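The blue bowl has finally come to live with us

I have been going on about bowls since September and my family would quite like me to stop, but I can't, because I've finally done the cupboard. The big one, to the left of the cooker, where for years every bowl we own was stacked in one teetering pile with the ones we use most at the very bottom. Every single breakfast began with a lift-everything-out, put-everything-back performance. No more!

It started with a Wednesday morning at the Nonden sale. If you haven't been, it's a hall full of trestle tables, mostly kitchen things, and you need to be there before nine if you want anything decent. I went with Sum-yee Kao, who has a far better eye than me and goes straight for the boxes under the tables while everyone else is still looking at what's on top. She found a stack of Brillier side plates within minutes. I found a cake stand with no stand. Then I turned round and there was the patterned crockery, a whole table of it, and I was lost for the next hour.

I love pattern on a bowl. I know plain white is sensible and makes your food look like it does in a restaurant, and we had plain white for years, and I was bored every time I laid the table. A patterned bowl is cheerful when it's full and even better when you've eaten your way down to the bottom. My gran had a big one with fish in it and I used to race through my soup to get to the fish.

So I came home with far too many, wrapped in newspaper in two shopping bags that nearly took my arms off on the bus, and then of course there was nowhere to put them. Hence the cupboard.

I took everything out first. All of it, on to the table and then on to the chairs when the table ran out. Three plastic mixing bowls with melted edges went straight in the recycling. The chipped cereal bowls went out to the greenhouse, where they're now holding seed packets and string. A glass trifle bowl that we'd used once went to Annelies Haslinger next door, who makes trifle at the slightest excuse and has promised us some. Then I wiped the shelves down with warm water and a drop of washing-up liquid, found half a bay leaf and a birthday candle, and lined them with the ribbed matting from Tang (the grey one, you cut it with kitchen scissors).

The new rule is that bowls only stack with bowls of their own size, and never more than four high. The everyday ones are at elbow height. The serving bowls are on the wide shelf below, side by side as far as possible, and anything that only comes out at Christmas is up at the top where I need the step stool. It sounds so obvious written down. I'd read it in at least two magazines and ignored it both times.

My favourite of the lot is the large blue-and-white one. It has rings at the bottom, one inside another, and then stripes that spread out from them all the way up the sides, some thick and navy, some as thin as a pencil line, and a dark navy rim to finish it off. I could look into it for ages. It makes me a bit dizzy in the nicest way. The orange-and-white one is its great rival, with a net of orange all over the inside and rounded white shapes in between, and the brightest orange rim you ever saw. They shouldn't go together at all and I think they're glorious next to each other.

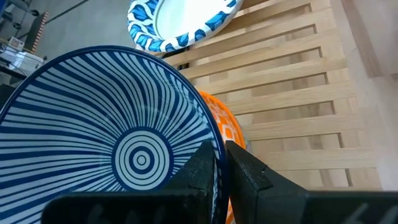 Can you stack patterned bowls without scratching the glaze?
Put a sheet of kitchen paper or a circle of felt between each pair, and lift them apart when you take one out so that the foot of the top bowl doesn't scrape across the one underneath. The unglazed ring on the base is what does the damage.

I cut my circles out of an old felt table protector, drawing round a saucer, and had enough left over for the frying pans too. You can buy ready-made ones from Rito but an old blanket would do just as well if you don't mind a bit of fluff.

I've been washing the new ones by hand as well, at least until I know how they behave. A plastic washing-up bowl in the sink, one piece at a time, and a tea towel folded on the draining board so they have something soft to land on. Ka-ming Cheung, who taught the pottery evening class I did (badly) a few winters back, used to tell us to tap a bowl gently with a knuckle and listen. A clear ring is a good sign, and a dull clunk can mean there's a crack hiding somewhere. I went round the whole kitchen doing it. One of my old pudding basins went clunk and has joined the seed packets.

First proper outing for the big serving bowls was Sunday lunch. I made the noodle salad with 600 grams of noodles, a whole cucumber, a fistful of coriander and 230 grams of roasted peanuts, which was meant to feed six and would have fed the street. The dressing was lime, sesame oil, soy and a spoonful of sugar, left for 20 minutes with the chilli in it. We had it with sticky aubergines and a great heap of oranges for afterwards, and everybody helped themselves straight from the table. I was so pleased with how it all looked that I let the tea go cold.

Next I want to tackle the mugs. There are a lot of mugs. Sum-yee has already offered to come and be ruthless, and I've told her the one with the lighthouse on it is staying.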